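Rullico 68 Vehicle Camouflage Net System

Manufacturer: Onlow
Distributor: Prilham Defense Supply
Category: Signature management, ground vehicles
Status: In production

Overview

The Rullico 68 is a modular camouflage net system for tracked and wheeled military vehicles, towed artillery and static command posts. It reduces visual and near-infrared contrast against temperate woodland, dry grassland and urban rubble. The net is supplied as a set of hexagonal panels joined along their edges with toggle cord, so a crew can build coverage for a main battle tank or strip the set down for a light utility truck.

The system replaces the earlier Rullico Type 2. Existing Type 2 poles and ground stakes can be used with the new panels. Type 2 panels cannot be joined to Rullico 68 panels, as the toggle spacing is different.

Construction

The base layer is a knotless polyester mesh. Incised polyester garnish is bonded to both faces and printed in reversible patterns. Panels are treated for flame resistance and mildew before cutting. Edges are bound with webbing and carry a toggle at each corner and at regular intervals between corners.

Repair patches are cut from the same garnish stock and are applied with field adhesive or hand stitching. Panels with torn edge webbing should be returned to the depot.

Specifications

Coverage, full set: 77 square meters
Packed weight, full set: 68 kg
Carry bags: 2
Patterns: woodland/dry grass, woodland/urban
Support: telescoping poles with spreader heads
Fastening: toggle cord, edge and corner

Deployment

Park the vehicle in its final position before unpacking. Traverse the turret to the travel position and lower all antennas. Lay the joined net along one side, pull it across the hull by the lead cords, then raise the poles from the inside. The net must stand clear of the exhaust grilles at all times. Do not run the main engine under a closed net.

For quick displacement, release the marked cords on the front edge and drive out slowly. The net drops behind the vehicle and can be recovered by two people.

Storage and care

Shake out leaves and soil before folding. Dry the net fully before it goes into long-term storage. Wash with cold water only; detergents with optical brighteners will raise the near-infrared signature and void the warranty. Pressure washers will lift the garnish.

High-visibility panels

An orange recognition panel is available separately. It ties to the roof of the vehicle for air-to-ground identification and folds into the lid pocket of the first carry bag. It does not count toward the coverage figure.

Ordering

Minimum order is 2 full sets. Individual panels are sold only to holders of an existing contract. The current production lot is 960 sets, with deliveries to begin in December. All sales require an end-user certificate, and export outside the country of purchase is subject to government approval.

Contract questions: Joelle Zoubi, Prilham Defense Supply
Technical questions: Anas Daher, Onlow

Page last revised Thursday, November 14, 2024 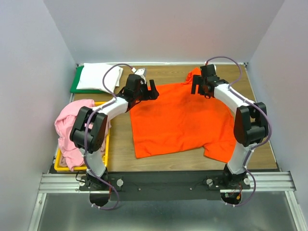
Orange garment on a wooden work surface, with a robot arm on each side.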